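Towels coming out of the wash stiff and smelling musty, any ideas?
Laundry and Cleaning > Washing machines
Posted by Zelorska

We moved in September and the washing machine came with the flat. It's a front loader, a Rallard, no manual, and the model sticker has mostly rubbed off. Shirts and bedding come out fine. Towels and flannels don't. They smell all right when I take them out, then once they've been used and hung up again they go musty within a day. They also feel like cardboard.

What I've done so far: washed everything at 40, then at 60, changed from liquid to powder, and cleaned the drawer, which had a fair bit of black stuff at the back. I use softener every time, one capful. Everything gets dried indoors on an airer in the hall because we have no outside space and no tumble dryer. It takes around 14 hours, longer if it's raining.

The floor is wood so I don't like leaving anything damp on it, and the used towels and cloths go in a plastic basket until there's enough for a load.
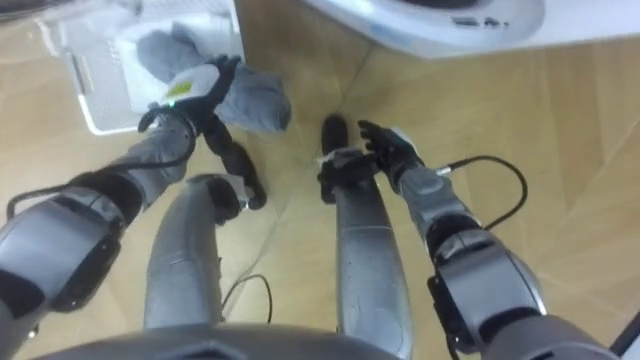 Collado
Stop using the softener on towels. It coats the loops and they stop taking up water properly, and the coating holds on to whatever is in there. It can make them feel soft for a few weeks and after that they get worse. We had the same thing in our last house and I blamed the machine for months.

What worked for us was two washes at 60 with half the usual powder and nothing in the softener compartment. Then a third one with no powder at all. You'll probably see suds in the third one even though you haven't put anything in. Keep going until you don't.

Are you in a hard water area? If you are, that's most of the cardboard feeling. Use the dose on the box for hard water, as people tend to go by the soft water line and it isn't enough. Give the towels a good shake before they go on the airer and another one halfway through.

Also 14 hours is too long. Anything you can do to get that down will help more than changing powder again. Put the airer in a room with a window you can open, leave a gap between each towel, and run an extra spin before you take them out. My machine only does 1000 on the cotton setting unless you change it, so check yours isn't doing the same.

storon
vinegar

Rallard_owner
I have a Rallard front loader, may or may not be the same one. There's a small flap at the bottom right with the pump filter behind it. Put a tray and an old towel down first, there's more water in there than you'd expect. Mine had 3 hair grips and a sock in it and smelled like a pond.

Check the rubber door seal as well. Pull the fold back and wipe right round inside it. Then run it empty on the hottest programme with a washing machine cleaner or some soda crystals in the drum. Leave the door and the drawer open when it's not in use.

I wouldn't put vinegar in regularly, I've read it isn't good for the seals. Once probably won't hurt.

Zelorska
Thanks all. Yes, hard water, the kettle is terrible. I've done the filter, which was disgusting, and the hot empty wash is on now. Will try the towels without softener tonight and move the airer to the back bedroom. The spin was set to 800.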